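One Room, One Round Table: Béla Lakatos on Living Small

When I first wrote to Béla Lakatos asking if we might talk about small rooms, he answered the same evening with a very long message, most of it about tablecloths, and I knew we were going to get along. He has lived in one room in Hendulton for 13 years, sleeping, working and eating within a few steps, and he has strong and rather lovely opinions about how it should be done.

We spoke for the better part of an afternoon, with a break while he saw to a pan of lentils, and the thing he kept coming back to was the table. "People start with the bed," he told me. "They buy the bed, they push it into a corner, and then they look round and say, well, where do I put everything else? I say start with the table. The bed will find its own place, it's a big animal, it can look after itself."

His is round, and he is firm on that point. He had a square one for 4 years and bruised his hip on it most mornings on the way to the kettle. A round table, he says, lets you get past, and it doesn't have a head or a foot, so it never looks as if it's waiting for a dinner party. It came from a shop called Macapagal, long closed, and he carried it home in two trips (legs first, then the top, in the rain).

And the cloth? "Ah, the cloth!" he said, and I could hear him settle back in his chair. "My mother kept a plain white one and we were all frightened of it. I wanted purple. I wanted big silly flowers. If you've a crumb on a flower, who's going to see it?"

The table is also where the food gets sorted. Béla shops in one big go, and on sorting days the packets and bottles come out and he goes through them one at a time, looking for the dates. "I turn the packet over and over like a man reading a map. The barcode they print beautifully. The date they put sideways in a corner. And if the writing is all in Chinese, I look for the numbers and the little box with the nutrition in it, and I work outwards from there."
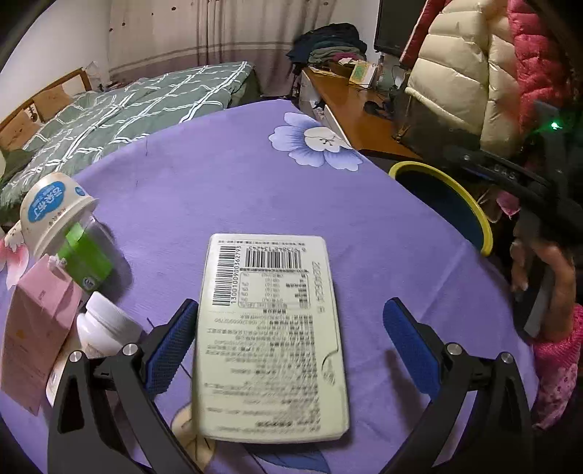

The desk and the clothes

I asked whether the desk ever stays a desk. He laughed for quite a long while. "It has the monitor on it, so it's a desk. It also has my folded clothes on it, so it's a wardrobe. I've made my peace." The rule he keeps is that clothes may sit at the far end only if they're folded, and dark things go there first as they don't mind a bit of dust. Every September he has a grand clear-out, and for a week or so the desk is very handsome.

The bed he makes as soon as he's out of it. He likes a green cover, and he likes a check or a plaid, which he says looks tidy even when you've pulled it up in a hurry. Curtains should be pale, in his view, and should reach right across, so that the wall behind the bed feels like one soft thing.

What he'd tell someone starting out

"Wait," he said. "Live in it for a month with 2 chairs and a table, and see where you put your cup down." He also thinks everybody buys too many storage boxes. He once spent 350 on a set from Starwood and gave most of it to his niece, who keeps wool in it.

Then the lentils needed him again, and he went off to look for the salt.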